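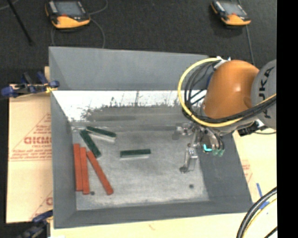
Red and green blocks in the grey bin, Nimthorpe open day

I had been meaning to go to the Nimthorpe open day for years, and every September something got in the way, usually the garden or somebody's birthday. This year my sister-in-law rang the week before and said she was driving over anyway and there was a spare seat, so off we went with a flask and a bag of plums.

If you don't know it, Nimthorpe is the old seed works out past Lirden, let out these days as workshops and small labs. Parking was in the field and cost nothing. We came in by the side door (the front was all prams) and were given a paper map with 47 stops on it, which we both knew straight away we were never going to manage before the tea ran out.

We started with Histier, who make wooden toys and puzzles on the ground floor, and I could happily have stayed there all morning. The smell when you walk in is lovely, all sawdust and beeswax. They turn out 1,000 block sets a year, most of them for schools, and a very patient young woman let us sand a corner each while she told us about edges and how much of the work goes into them. My corner was not good. My sister-in-law's was so good that she was allowed to keep it, and I heard about that on the way home.

Then up the stairs to Tefera, which was the stop I had circled. Haoran Hou showed our group round, and he had the gift of talking to the children and the grandparents at the same time without leaving either lot out. What he had out for us was very plain: a grey bin with sloping sides, a mirror along the back wall of it, and wooden blocks in orange-red and dark green lying on the floor of the bin. The red ones had ended up huddled together in one corner with a couple of the greens lying up against them, and one green was off by itself nearer the middle, looking rather pleased with the extra room. The orange KUKA arm came down over the right-hand side.

I liked the blocks very much. They are simple oblong things, the greens with a paler side to them, and they put me in mind of the box my brother and I had as children, which lived under the stairs and which we were forever being told to tidy. Haoran asked the children which block they would take out first if they were clearing up. A small boy in wellingtons said the green one on its own, because it wasn't touching anybody. A girl behind me wanted to start with the muddle and get it over with, and I have to say I am with her, that is how I do the washing up.

After that we needed a sit down. Tea was in the long shed, 50 pence a cup, and the cheese scones were still warm. We managed a quick look at the bookbinder and the clock people, and missed the glass altogether as the queue was out of the door. The last stop was the loft, 109 steps according to the map, and my knees would like it recorded that I did every one of them. You can see right across to Lirden church from the top.

Doors close at four, so go early, and take a cardigan for the upstairs rooms.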